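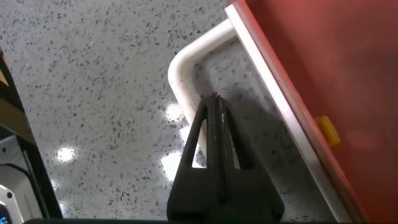

P. Wetherell

January 8, 2026
Salinas rig, Tultport workshop, back bench

Carried over from the last entry: right arm misses the drawer handle at the low end of its travel, left arm's jaw zero drifts after a power cycle, camera bracket on the right wrist still held on with the wrong screws.

Started with the handle. The miss is always in the same direction. The fingers come down parallel to the bar and land short of it, so when they close they take hold of nothing, or they catch the rounded corner where the bar bends into its mount. A grip on the corner will hold for a short pull and then rolls off. I had been blaming the wrist calibration and had redone it twice. Put the arm in free-drive and moved it to the handle by hand, then read the joint angles back and compared them with the plan. The wrist agreed with itself. The disagreement was at the elbow, and it got worse with reach.

Reach on this arm is 700 mm according to the Borkis sheet, measured from the shoulder axis to the flange. My config file had the same number entered as shoulder axis to fingertip. Corrected, and the tool length is now its own line in the file so that it can't be folded into anything else. Should have been done that way from the beginning. The left arm's file had been copied from the right and had the same mistake. Its tasks are close in, so the error never grew large enough to notice.

After the change the approach lands on the straight part of the bar. There is still some sideways offset when the drawer is well out. I think this is the drawer unit moving on the counter and not the arm, as it is light and nothing holds it down. Will try a strip of the rubber matting under it before touching any more numbers.

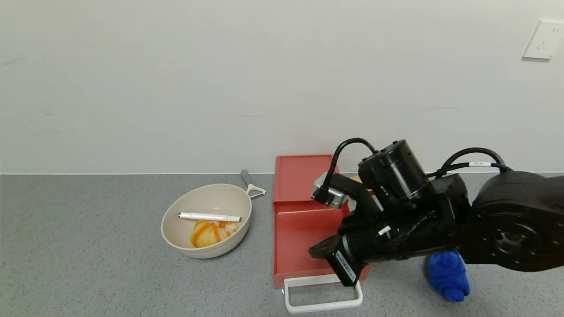

Cables next. The loop over the top of the right arm is longer than it needs to be in the folded position and only just long enough with the wrist rotated fully inwards. I would like to take up the slack but can't see where to take it from. Options are a spring retractor on the upper link, or moving the tie point back towards the large joint so that the loop opens out in the other direction. The retractor adds weight and something else to snag. Tried the tie point with a temporary strap. Better when folded, about the same at full rotation, and the cable no longer rubs on the camera side of the gripper. Leaving the strap on for the rest of the week. If it stays put I will print a proper clip.

Relabelled both ends of the wrist lead while it was out. The old label was still legible but gave the channel numbering from before the Gondano board was swapped, and it had already led to one wrong plug.

Camera bracket: replaced the screws with M3 of the correct length. The previous ones bottomed out before the heads were tight, which accounts for the slow tilt in the wrist view that I had put down to a soft print. The bracket itself is fine. Thread lock on all of them. Checked the view against the printed target before and after, and the extrinsics needed redoing, as expected. New values saved as set 747, the old set kept in the archive folder in case the change in reach turns out to have hidden something else.

Then the jaw zero on the left arm. The gripper homes by opening to the hard stop and calling that position fully open. The stop is the printed part, and it has some give. From cold the motor pushes into it for longer than it does when the grease has loosened, so the recorded zero moves a little from one start to the next. None of this matters for a large object. For a pen it is the difference between a grip and a near miss.

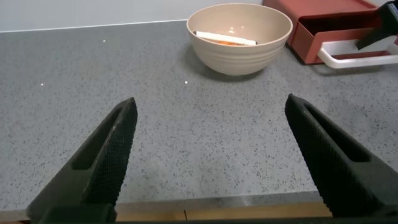
Changed the homing routine so that it backs off after contact and comes in again slowly, with the current limit lowered for the second touch only. The wait between the two is 200 ms. A shorter wait gave a second reading that still had the spring of the first one in it. I have not tried a longer wait, as the start-up is slow enough already.

Power cycled 6 times with the lid off the supply box so that I could watch the meter. The open position repeated to within what I can measure with callipers at the fingertips, which is not a very good measurement. A feeler gauge between the pads at a fixed commanded width would be better. Add to list.

Pads look all right. There was dust packed into the texture near the tips, brushed out with a dry toothbrush. Do not use solvent on these, the last pair went sticky and had to be thrown away. The recessed slots on the outer faces of the fingers collect dust as well but it does no harm there.

The test layout stays as it was: bowl towards the back of the counter with the marker lying in it, drawer unit to the right of the bowl. The task is marker out of the bowl, into the drawer, drawer shut. The left arm does the picking and the right arm does the drawer. I have kept the toy food in the bowl under the marker on purpose. Without it the marker always settles flat on the bottom and the grasp is too easy to tell us anything. With it the marker ends up propped at some angle or other and the planner has to work for it.

One thing to watch is the rim. The bowl is light and the left fingers, fully open, are wide enough to touch it on the way in if the approach is low. Raised the pre-grasp height in the config and reduced the opening for this object. It costs a little tolerance on the marker position, and the wrist camera ought to be able to cover that now that it is tight.
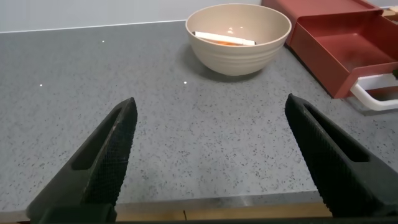

Still not happy with the reflections. The overhead lamp puts small bright spots on the counter in the wrist views, and the segmentation picks one up now and then as a bit of white plastic. Masking by height would remove them, but the depth values are poor on this surface to begin with. Tried a sheet of tracing paper over the lamp. The spots got softer and the whole picture got darker, so the exposure went up and the noise with it. Took the paper off again. A second lamp bounced off the wall might be the answer, if there is a spare one in the Tultport stores.

Also noted, not dealt with: the Gondano board logs a bus warning when both arms start a move in the same tick. Nearly always harmless. Staggering the starts makes the warning go away, but I would like to know what it is complaining about before I hide it. Check the termination first.

Config for both arms committed to the Salinas repository, notes in the commit. If anybody runs the old demo script, it still assumes the combined length and will drive the tool too far at the end of the reach. I have put a guard at the top that stops it with a message.

For next session:
Rubber matting under the drawer unit, then repeat the handle approach with the drawer well out
Feeler gauge check on the left jaw
Bus termination
Clip for the cable loop if the strap has not moved
Order M3 screws, the correct length is now used up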